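Open Afternoon at the Clorthorpe Student Robotics Workshop
By Parvathi Thomas
August

Last updated: August

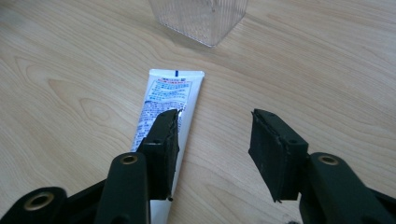
I went over to Clorthorpe with Annapurna Lobo, who is thinking of starting a similar class at our school and wanted a second pair of eyes. The open afternoon ran from 1:30 to 4:00. We got there just before two, signed in at the front desk and were sent up to the second floor, where the students have two rooms joined by a sliding door.

The class runs as a summer course and then continues as an after-school club. This year's project is called Oravel. The goal is to teach a robot arm to tidy a bathroom shelf, which means picking up small household items from a table and putting them into a container. The students do not program each movement. They do the job themselves, over and over, with a hand-held gripper that has a camera on it, and the recordings are used to train the arm.

Consolacion Barredo teaches the course. She gave a short talk at the start of each hour and we caught the second one. She said the first version of the project, two years ago, used wooden blocks, and the students were bored with it in a week. Bathroom items are harder. A toothpaste tube is flat at one end and round at the other, and it bends when you squeeze it. A full one and an almost empty one have to be held differently. Families were asked to send in whatever they had at home, so the labels come in several languages.

After the talk we were split up. I went with a group of parents to the recording room and Annapurna went next door to look at the computers.

The recording room has four tables along the windows. Each pair of students works at one table. One holds the gripper and does the pickup, and the other sets out the items and writes down the ones that went wrong. They swap every 50 recordings. The course goal is 1000 by the end of the month, and the number on the whiteboard when we came in was 563. Keerthana Sundaram, who is going into eleventh grade, told me the count is lower than it could be. They threw out a large batch in the second week after finding that people had been moving too fast for the camera.

She went through the main rules for a good recording. Start with the fingers open. Come in slowly. Keep your other hand away from the table. Do not fix a bad grip halfway through -- put the item down and start over. They also change where the item lies and which way it points each time, or the arm will only learn one spot on the table.

Visitors were allowed to try it. The gripper was heavier than I expected and my wrist was tired after a few minutes. My first two tries were marked down as bad, one for speed and one for letting go too high over the container. The third was kept. I asked how often they have to replace the pads on the fingers, and Keerthana said they had not agreed on that yet. Some of the students think worn pads hold better on smooth plastic. Others want new ones so that all the recordings match. They plan to test both after the course is over.

At 3:00 we moved to the other room for the demonstration. The arm is bolted to a bench behind a clear screen, and everyone had to stand back of a line taped on the floor. The students call it Falo. It was given ten tries at a tube and got it into the container on six of them. Twice it closed on nothing. Once it pushed the tube off the far side of the bench, and once it stopped partway and had to be reset. Ms. Barredo said that was close to what they had been getting all week.

A father near me asked why it did not just slow down and look again. Padmavathi Suvarna, one of the older students, said it only knows what is in the recordings, and there are very few where someone misses and tries again. They are going to make a set of those on purpose.

Some notes on cost and space for our own school, mostly from Annapurna's conversation next door:

The four grippers were built by the students from printed and bought parts. Printing took longer than assembly. The arm was paid for with a grant from the Arumugam fund, and they share it with the evening class. Training is done overnight on one desktop machine. Each session is 90 minutes, and Ms. Barredo would not go any shorter, as setting up and putting away takes up a good part of it.

Annapurna thinks we could manage two tables and no arm for the first term -- just the recording work and some lessons on how the training is done. I am less sure students would stay with it if there is no robot to watch at the end. We talked about it most of the way home and did not settle it. Ms. Barredo has offered to let a small group of ours come over in the fall and use Falo for an afternoon, and we have said yes to that.

Parking is behind the building and free after noon. The elevator was out of service, so anyone who needs it should call ahead.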